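4. Before you start a run

4.1 Clear the bench. Bin and parts only, no mugs, no phones.
4.2 Open the grippers fully, both arms. Check nothing is between the pads.
4.3 Set speed to 15 percent for the first pass.
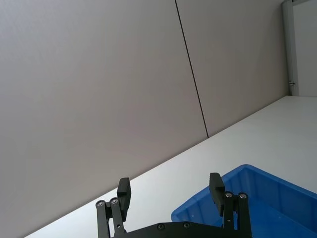
Rafail Kourkoulas asks that 4.3 be repeated after every tool change too, as his shift kept skipping it. Agreed, do it.

CAUTION: Hands out of the bin before you release the stop. Always.

4.4 Two arms on one bench = 2 people signed in. One at the stop, the other loads.
4.5 Parts go in the bin one at a time. Do not pass parts to a gripper by hand. 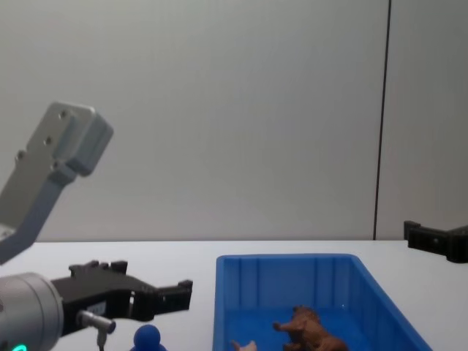 4.6 Keep the second arm parked untill the first is clear of the bin rim.
4.7 Pad force stays at or under 50 on the Sorkach panel. Need more? Ask Manee Boonchu first.

Note: log every stop, even short ones. Time, arm, initials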